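Kotisura issues practice rules for hand-held gripper recording in private homes

July 25, 2022

Kotisura, the association that coordinates household manipulation research among its member laboratories and contractors, has published a code of practice for recording work done with hand-held grippers in private homes. The document has 2 parts, one on equipment and one on conduct, and replaces the interim notes circulated to members in April.

The code applies to any session in which a person carries a gripper fitted with one or more cameras through a domestic task such as folding laundry, clearing a table or putting away dishes. It does not apply to fixed arms, mobile bases or teleoperated machines. Those remain under the association's older bench rules, which were written for laboratories and say little about bedrooms or kitchens.

Members have until the end of their current recording contracts to comply. Sessions booked under new contracts must follow the code from the first day.

Equipment

The equipment part opens with identification. Each gripper must carry a label with a machine-readable code and a short number that a person can read without a scanner. The number goes in the session log before recording starts. If a label is damaged or cannot be scanned, the unit is withdrawn until it has been relabeled, and it must keep the same number. Reusing the number of a scrapped unit is prohibited.

Finger parts are treated as consumables. The code requires operators to check both fingers for cracks, whitening at the base and loss of parallel alignment at the start of each session and again after any drop. Replacement fingers must come from the same print or mold batch as a pair. A session recorded with mismatched fingers may be kept, but the log has to say so.

Lenses are to be cleaned with a dry microfiber cloth before each task. A short calibration clip is required at the start of a session, after each lens cleaning and after any battery change. The interim notes asked for calibration only once a day, and the change drew the most comment during review.

Screws on the gripper body must be checked with a torque driver weekly. The code gives no torque value and refers readers to the manual for their own unit. Two reviewers asked for a common figure. The drafting group declined on the grounds that member organizations use bodies made of different materials.

Conduct in the home

The second part is longer. It begins with consent, which must be obtained in writing from each adult who lives at the address, including adults who will be out during the session. Consent given by a tenant does not cover shared hallways or gardens. A resident may withdraw at any point up to the delivery of the recordings, and the contractor then has to delete the affected clips and confirm the deletion in writing.

Operators are told to leave rooms as they find them. Furniture may be moved only if it blocks a walking path, only with the resident's agreement, and must be put back before the operator leaves. Bedding, wall decorations and personal belongings are not to be rearranged to make a recording tidier. The drafting group notes that datasets collected in cleared rooms have tended to produce policies that work poorly in furnished ones, and that clutter should be treated as part of the working environment.

There are limits. Medicines, identity papers, bank correspondence, open laptop screens and photographs of children must be covered or removed by the resident before recording begins. If such an item is noticed later, the clip is flagged at the end of the session and reviewed within the contractor's own office. It may not be uploaded to shared storage before that review is complete.

Faces of residents and operators are to be blurred in released versions whether or not the person is wearing a mask. The interim notes had exempted masked faces. Under the code, glasses, hair and the upper part of the face are considered enough to identify a person.

Rules for garment work

Laundry tasks have their own section. The association says they account for more disputes over data quality than any other category. Garments may belong to the resident or be supplied by the contractor, but the log must say which. Supplied garments are washed before first use and between households.

Folding and sorting may be done on a bed, table or clean floor. The surface is recorded in the log by type and covering, and a woven mat, a quilt and a bare sheet are to be entered as different coverings. Operators should not smooth a garment by hand before the task begins unless smoothing is part of the task.

Where a second hand is used to hold, feed or steady an item, the session must be marked as assisted. The label applies even if the contact lasts only a moment. Assisted clips can be used for training but have to be kept apart from single-gripper clips when success rates are reported.

Failed attempts are to be retained. A garment that slips, catches or is dropped stays in the recording, and the operator continues from wherever it has ended up. Restarting is permitted after equipment faults and interruptions by other people, and for no other cause.

Operator working time

Continuous recording is capped at 25 minutes, followed by a break of at least 10. Daily recording time is capped at four hours, excluding setup. The code asks contractors to weigh each gripper with its battery fitted and to publish the result to operators.

Low beds and floor-level work are named as a specific strain. An operator who has spent a full recording block bending must be given standing work in the next one. Contractors may not pay by the number of completed clips, a practice the drafting group links to skipped calibration and unreported drops.

Operators must also look over the floor before each block. Steps, floor openings, loose cables and objects lying in the walking path are noted, and the operator decides whether the task can go ahead. The contractor cannot overrule that decision during the session.

Trial use

The code was tried over one season by two members, Rarau and Pruvost, in 362 homes. The trial produced 1,788 sessions. Of these, 616 were returned to the contractor for at least one correction, most often a missing calibration clip or an incomplete surface entry. Kotisura has not published a breakdown by task and says the figures should be read as a test of the paperwork. No comparison was made with sessions recorded under the interim notes.

Gaspard Pons, who led the drafting group, said the return rate was higher than expected in the first weeks and fell once the log sheet was shortened.

"The first sheet had fields that operators could not fill in while holding a gripper," Pons said. "We moved those to the end of the block and took several out. What is left is what a person using the data has asked us for."

Pons said the group had considered requiring a second person at each session and decided against it – small contractors would not have been able to meet the cost. The code recommends a second person for a contractor's first visit to an address and leaves later visits to the contractor's judgment.

Stillurow, a contractor that took part in the written review, objected to the rule on failed attempts. In its submission the company said that keeping long recoveries raised storage and annotation costs with little benefit to the client. The drafting group kept the rule and added a provision allowing recoveries to be stored at a reduced frame rate after annotation, provided the original timing data is preserved.

Audits and next steps

Compliance will be checked by sample. Members must be able to produce the log, the signed consent forms and the calibration clips for any session within 15 working days of a request. A member that fails two audits in a row loses the right to cite the code in tenders until it passes a third.

The text leaves several matters open. It sets no retention period for raw audio, which many units record by default, and asks members to switch audio off until one is agreed. It does not cover sessions in which a resident acts as the operator. A supplement on resident operators is in preparation, and comments on it can be sent through the association's member portal.

The code, the log sheet and a model consent form are available to members now. A public version without the audit annex will follow once the translations have been checked.

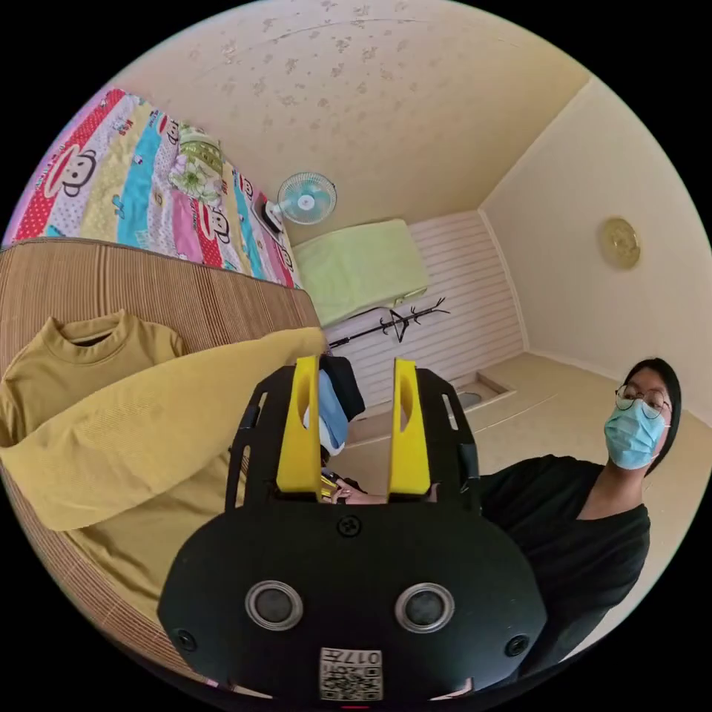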